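Progress report, summer bedroom round
Project: Enberg home help and laundry support
Submitted to the Sampaio fund, 7/12/20

Work since the last report has been mostly in bedrooms. Kitchens are finished apart from one pantry, and the linen closets are waiting on shelf brackets from Sevex.

We had planned for 15 households in this round. We have completed 9 and started 5 more. The remaining one asked to be moved to September and we agreed.

The method is the same in each home. Clothes come out of the wardrobe and onto the bed, get folded there, and go back by type. Knits and heavier black items are stacked near the headboard, and the rest of the mat is kept for folding. Where a household uses a tile mat over the sheet in warm weather, we leave it on. It gives a firm, flat surface and cotton folds well on it. Long pieces are the slow part and are left until the stack is done.

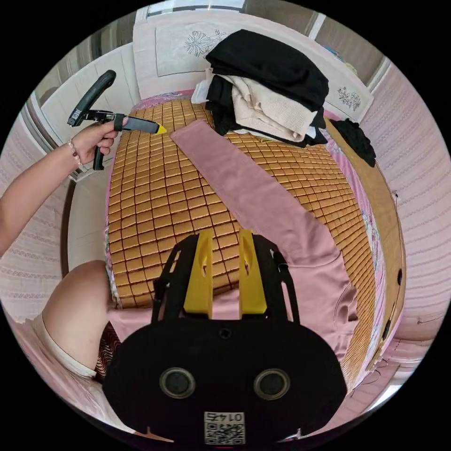 Siiri Kuusisto would prefer that the black clothes not be stacked with the beige ones at all, as lint shows on both and somebody ends up brushing them again before they go on the shelf. She also asked whether knits could go in first, at the bottom of the wardrobe. We have taken up the second point. The first needs more surface than most of these rooms have, so for now it is left to each household.

Time per bedroom is down. The first rooms took a full morning and we now finish in roughly 19 minutes per shelf, including sorting. Most of what we saved came from agreeing on one fold for T-shirts and other soft cotton tops: flat, sides in, then up from the hem. 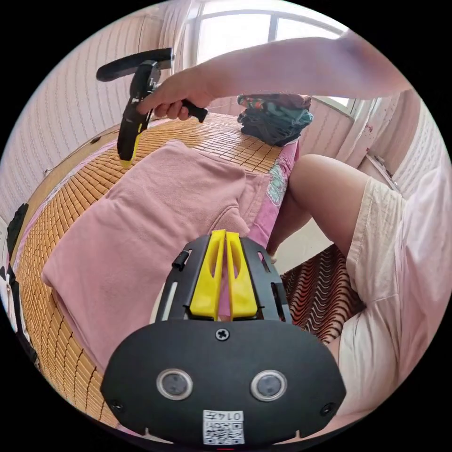 Patterned items are still a problem. They tend to get put aside in a heap and done last, when people are tired, and the folds are poor. From the next room on we will do them right after the plain cotton.

Spending is within budget. The one unplanned cost was a second order of drawer dividers from Dendudach, after the first came in the wrong depth. The return has been accepted and the refund will appear in the next statement.

Still open: the Sevex brackets, the pantry, and a date for the September household.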